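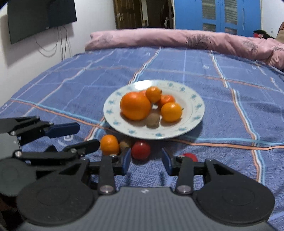 ## 4. Installing mods and setting up a shared campaign

This section covers adding mods to Dasis, choosing a load order, and hosting a campaign that other players can join. It applies to version 2.1 of the game and to the Juseo mod manager that installs with it. If you bought the game through a store that handles mods on its own, skip to 4.3.

### 4.1 Before you start

You need:

- Dasis, patched and started at least once
- 4000 MB of free space on the drive where the game is installed
- A Juseo account (only for downloading; local mods work without one)

Copy your save folder somewhere safe. On Windows it is in `Documents\Dasis\Saves`. On Linux it is in `~/.local/share/dasis/saves`. Copy the whole folder, including the small `.idx` files. A save without its `.idx` file will not show up in the load menu.

> **Caution:** Campaigns started without mods can be opened with mods turned on, but they cannot be changed back. After the first autosave, the mod list is written into the campaign.

### 4.2 Installing mods

1. Close the game completely. Check the system tray, where the launcher may still be running.
2. Open Juseo and select **Library > Dasis**.
3. Select **Find game folder**. If the field stays blank, click **Browse** and choose the folder that contains `dasis.exe`.
4. Open the **Browse mods** tab and pick a mod. Check the version line under the title. It must read 2.0 or later.
5. Click **Add**. Required mods are added to the queue with it.
6. Repeat for any other mods you want, then click **Apply queue**.
7. Wait for the status bar to read **Ready**. Do not start the game while files are being copied.
8. Start the game from Juseo. The number of active mods is shown in the lower left of the title menu.

To install a mod from a file, drag the `.zip` onto the Library window. Do not unpack it first.

**Note:** The game reads 169 mods at most. Any mods past that number are ignored without a warning, starting from the bottom of the list.

### 4.3 Load order

Mods load from top to bottom. When two mods change the same thing, the lower one wins. Juseo's **Sort** button gives a usable order for most lists. If you prefer to do it by hand, use this order:

1. Frameworks and script libraries
2. Maps and mission packs
3. Soldier classes, weapons, and items
4. Voice packs and portraits
5. Interface changes
6. Patches that make two other mods work together

The Engelbrecht mission pack by Embla Lie is an exception. It has its own script library inside and must be placed first, above all frameworks. If it is lower down, the second mission loads with no enemies and cannot be finished.

Lindsay Hoani's patch for Engelbrecht and the Ostside city maps goes at the very bottom. You only need it if you use both.

Save your order with **File > Export list**. The exported file is plain text, and you can send it to other players.

### 4.4 Hosting a shared campaign

All players must have the same mods in the same order. Voice packs and portraits are not checked and can differ.

1. Send your exported list to the other players. They load it with **File > Import list**.
2. In the title menu, select **Campaign > New > Shared**.
3. Choose the number of players, from two to four.
4. Set **Turn timer**. The default is 300 seconds. Set it to 0 for no limit.
5. Set **Squad control** to **Split** or **Open**. With Split, each player commands their own soldiers. With Open, anyone can command any soldier on their turn.
6. Click **Create**, then give the join code to the others.
7. When all names show a green check, click **Launch**.

The campaign is saved on the host's computer only. If the host leaves in the middle of a mission, the mission returns to the start of the current turn the next time it is opened.

> **Caution:** Do not update mods between sessions unless everyone updates. Turn off **Update automatically** in Juseo on every computer.

### 4.5 Problems

**The title menu shows 0 mods.** The game was started from its own shortcut. Start it from Juseo.

**Error 226 when joining.** Your list does not match the host's list. Import the host's list again and restart the game. If the error comes back, one of your mods is a different version. Open **Library > Compare** to find it.

**The game stops at the loading screen after a mod is added.** Turn off the newest mod and try again. If the game loads, look for a patch on that mod's page. Large map packs can also take several minutes the first time.

**Text appears as names in capital letters with underscores.** The mod has no file for your language. Set the game language to English under **Options > Text**.

**A soldier has no weapon after a mod is removed.** Open the armory and equip a standard weapon. Items from the removed mod are gone, and credits spent on them are not returned.

To remove all mods, select **Library > Dasis > Restore original files**. Saves are left in place, but campaigns that used mods will be grayed out in the load menu until the mods are installed again.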